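Gripper notebook, Cenby bench
26 January 2023

Okay, second round of the Nornora fingers against the old Stollmont parallel jaw, and I'm writing this while the controller reboots (again). Same arm, same shelf test, same speed cap as last time. The only things I changed are the end effector and the wrist camera bracket, plus a firmware bump on the controller that I didn't ask for and now can't roll back.

The shelf is still the black wire one on casters, and I'm still fond of it as a test rig. Wire shelves are mean to grippers. Fingertips want to drop between the wires, bags sag into the grid, and the raised rim catches anything you try to slide out instead of lift. I have a plan from the head camera that works nicely for boxes and pouches and gets very vague once plush toys are involved, because the depth data goes soft along the fur and the grasp point wanders all over the place.

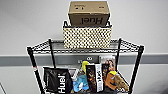 MacKinnon thinks the whole comparison is unfair to the Stollmont, the jaw being rated for rigid parts and never sold for bags or anything squishy. Fair enough, and I'll put that in the write-up, but we own the thing and we'd like to know what it does with a bag before we spend money on another one.

Settings, so I don't have to dig for them later. Nornora closing force limit at 40 N, dwell 700 ms before lift. Stollmont on the same dwell, force limit on whatever its lowest step is (the label on the dial has worn off and the manual only gives a chart I can't read). I tried a shorter dwell on the Nornora first and hated it – the fingers were still settling when the arm started up, and you could hear the whole wrist complain.

First impressions, very unscientific. The Nornora is kinder to crinkly packaging and a lot slower to let go. The Stollmont is quick and crisp on cardboard and then just squeezes a pouch until the contents move out of the way, at which point it reports a good grasp and is wrong. I had to stop trusting its "object held" flag altogether and go by motor current. Log rows 489 through 1408 are the stretch where I still trusted it, so skip those if you're plotting anything!

The wrist camera is the other half of this. I moved it to the new bracket so it would look past the fingers, and I like the wider view, but exposure is a pain. Tip the wrist back and the picture goes mostly ceiling, all that white drags the auto exposure down, and then it swings to the dark shelf and takes its sweet time recovering.

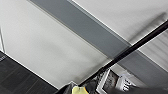

Can't we just lock the exposure and be done with it? We can, and it fixes the ceiling problem, but then the lower shelves come out too dark to segment, so I'm going with two fixed presets and a switch based on wrist pitch.

I put the presets in the controller config under the bracket name, not the camera name, so they follow the mount if we swap cameras. The pitch threshold is a guess for now. If it flickers back and forth near the limit, add some hysteresis before you start blaming the cable (I blamed the cable for most of July last year, and it was never the cable).

One more thing on reach. The second shelf is crowded and the items stand upright, so a straight-in approach is what you want there. The third is more of a jumble, with gray fabric draped across much of it, and the planner keeps treating the fabric as a solid obstacle. I've started marking cloth by hand in the scene file. Ugly, but it gets a path through.

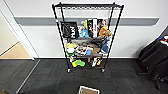 HARDWARE NOTES

Nornora: the finger pads slip on and off without tools, which I love. The adapter plate needed its holes cleaned up before the bolts would start, so allow time for that if you're fitting the second one. Cable exits on the wrong side for our arm and I had to loop it back under the wrist. It's fine, it's just ugly, and it shortens the rotation you can use before the loop goes tight.

Stollmont: heavier than I remembered. I re-entered the payload and the arm stopped sagging at full reach, so whoever set it up last had the old number in there (it was probably me). Jaw travel is smooth through the middle and a little gritty near fully open.

I also spent a while staring at wrist camera close-ups, trying to decide how much detail I can expect when the fingers are right up against something. Bright metal is the hard case. Edges flare white and the edge finder grabs the highlight instead of the part. 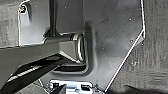
A lower gain helps some, and so does tilting the wrist a few degrees off square before the final approach, though that costs a bit of cycle time and makes the Nornora fingers land unevenly. I might try a diffuser on the ring light before I touch the software again.

To do: grease the Stollmont slide, rerun the pouches on both grippers with the current-based check, write down the real firmware version, and ask Nornora if the other cable exit is an option on their side.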